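Ink sitting on top of cotton paper instead of biting in – what am I doing wrong?

Asked by Settimio Zanetti in Presses & Printing

I finally got my tabletop press running in March (a Jellard, older than I am) and I am completely hooked! I'm printing 62 birthday cards for my aunt's party from hand-set type, one color, on a soft cotton stock from Polulora. The impression looks gorgeous, nice and deep, but the solid parts of the big initial come out speckled, like salt got sprinkled on them. The small text is fine. If I add ink, the small text fills in and the e's and a's turn to blobs.
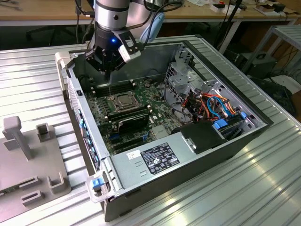

I'm using an oil-based black from Emunar and two sheets of packing behind the card. Rollers were cleaned last night. Do I need more pressure, more ink, or a different paper?

2 answers

Edit Balogh
Oh, I love this problem, because fixing it makes such a difference! You're asking one run to do two jobs. A big solid wants lots of ink and small type wants hardly any, so split them up. Print the text first with a light film of ink, then take the type out, lock up the initial by itself and run the cards through again with more ink. Yes, it's twice the pulls, but 62 cards is a pleasant evening.

For the initial, try rolling it twice before each pull. That alone cleared up most of my salt. You can also dampen the cotton very slightly: a damp blotter between every few cards, all of it in a plastic bag overnight. The fibers relax and take the ink so much better. 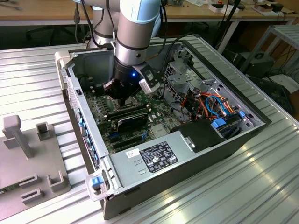 Check your roller height too. If the rollers ride too low they smear ink down the sides of the letters, and that would give you those blobby e's. I set mine with a gauge and look for a thin, even stripe. Do all four corners of the bed – mine was off in just one and it drove me nuts for weeks.

Good luck, and please post the cards!

fabbri_fan
more packing. I use 7 sheets on my Fabbri and never get salt

Comment from Edit Balogh
Careful with that on a small tabletop, and with old type! Add one thin sheet at a time.

Comment from Settimio Zanetti
Two runs did it!! The initial is solid black now. Rollers were low on the left, so I taped the rails. Going to try the damp paper on the next batch.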